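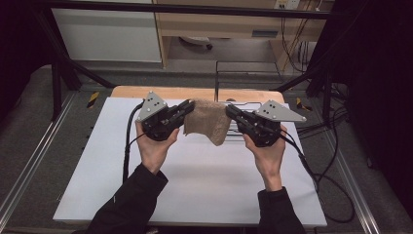

A brown cloth held between the two hand-held grippers over the white board.

Call for participants: two-handed cloth handling with hand-held grippers

Cidasow is recruiting adults for a paid study of how people handle cloth with a pair of hand-held grippers. Sessions run from January in the ground floor laboratory at Zorbridge. No experience of robots or programming is needed.

Background

Robot arms can be taught a task from recordings of people doing it. In one common method the person guides the arms directly, which is slow and tends to produce stiff, hesitant movements. In the method used here, the person holds the grippers and does the task at a table with no arm attached. The recorded gripper paths and jaw openings are then used to train a control program for a pair of arms fitted with the same type of jaws.

The first round of the work, known within the group as Lisen, gave 3,798 usable recordings of folding, spreading and hanging small pieces of fabric. When the trained program was run on the arms, most failures occurred in the passage between the first grasp and the second. The program closed the second jaw too early, or pulled the cloth tight before both corners were held. A further 667 recordings were rejected, mainly for one of two reasons: the participant had let go of a gripper to straighten the cloth by hand, or one gripper had passed out of the tracked space above the board.

All but a few of the Lisen recordings came from members of the laboratory, who had become used to the equipment and moved in much the same way. The present study, Enriquez, tests whether recordings from a wider group of people give a program that copes better with cloth that starts crumpled. The target is 2,000 recordings, divided evenly between participants.

What taking part involves

Each participant attends 2 sessions, in different weeks. A session lasts ninety minutes including breaks. It begins with a practice period, which is not recorded. The recorded tasks are:

Picking up a crumpled cloth and opening it out between the jaws
Laying a cloth flat on the board
Folding a cloth in half, then in half again
Passing a cloth from the left gripper to the right and back
Draping a cloth over a small rack

Tasks are given in a mixed order. You will be told the finished state required but not how to reach it. Please work at whatever pace you find natural. Failed attempts are kept and labelled as such, so there is no need to start again after dropping a cloth.

Both grippers are wired. A researcher will set out the cables before each block and will ask you to stop if they begin to pull. Long sleeves should fit closely at the wrist. Rings and watches must be removed.

Who can apply

You must be aged 18 or over and able to hold a gripper in each hand for periods of up to five minutes. Left-handed people are particularly encouraged to apply; they made up a very small share of the Lisen group. Glasses and contact lenses are no obstacle.

You should not apply if you have had a hand, wrist or shoulder injury in the past six months, or if you took part in Lisen. Staff and students of the laboratory are also excluded. People who handle fabric for a living are welcome but should say so on the form, as their recordings will be analysed separately.

Data

We record the position of each gripper, the opening of its jaws and video of the work area. Sound is not recorded. Recordings are stored under a number, and the list linking numbers to names is destroyed once payments have been made. You may withdraw at any point during a session without giving a reason. Recordings can be withdrawn afterwards up to the date on which the list is destroyed, which will be given on your consent form.

The recordings, without names, may be released to other research groups together with the published results. Consent to release is asked for separately and does not affect your place in the study.

Payment

Payment is made by bank transfer after each session. Anyone who attends only the first session is paid for that session in full. Local travel costs are repaid against receipts.

How to apply

Request a form from Halima Igwe, study coordinator, at the Cidasow office in Zorbridge. Please state which hand you write with and whether you can attend before 5 pm. Evening places are limited to one per day and are given in order of application.

Questions about the method, or about the use of the recordings, should be sent to Gwenllian Bellis at the same office. Applicants will receive a reply whether or not a place is available. Those not placed in the first month go on a reserve list unless they ask to be removed.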